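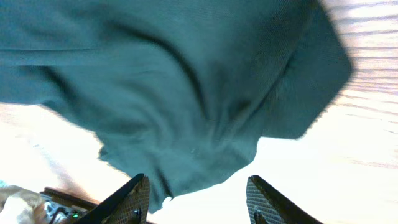 The Year I Finally Learned to Mend

I've been meaning to write this one since January, when my neighbor Pushpa Bisht came over for tea, looked at the elbow of my favorite cardigan and very kindly said nothing at all. I've loved clothes my whole life (ask my sister, who shared a closet with me until I was nineteen), but until this winter I could barely sew on a button.

So I signed up for the evening mending class at Perkeck, the little yarn and notions shop by the post office. It cost $155 for the whole run, which made me gulp a bit, but it came with tea and all the thread you could use. Our teacher was Hannelore Lenz, who has been darning socks since she was 7 and has opinions about every needle ever made. My first darn looked like a squashed spider. She turned it over, turned it back, and told me it would hold just fine, and I walked home feeling like I'd won a ribbon at the fair!

What I wish I'd known before starting

Wash everything first. I skipped this with a linen skirt and the patch puckered like an old balloon the very next week. Buy decent thread, too, and work near a window if you can, especially with deep greens and navy and black, where the stitches just disappear on you after four in the afternoon. And go slowly around corners. I still rush mine.

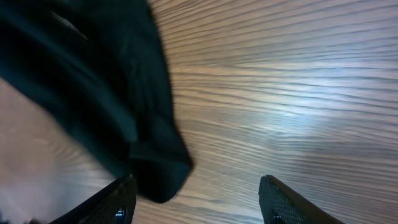

The pile by the door

Once the family heard I could mend, the bags started arriving. My son-in-law Kyrylo sent over 3 pairs of work pants, all with the same knee gone, and a note that just said "please." I did them in the evenings with the radio on and a cat on my feet, and I don't think I've enjoyed a cold spring so much in years. There's something so companionable about a job you can put down in the middle when the phone rings, and mine rings a lot.

I've started a quilt from the scraps, very slowly, and Pushpa is picking the colors. More on that when there's enough of it to show you! 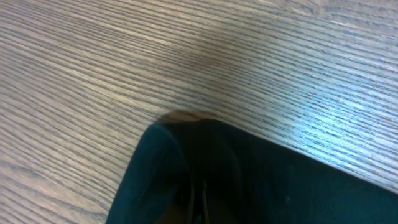 Wood grain, close up, with the light on it.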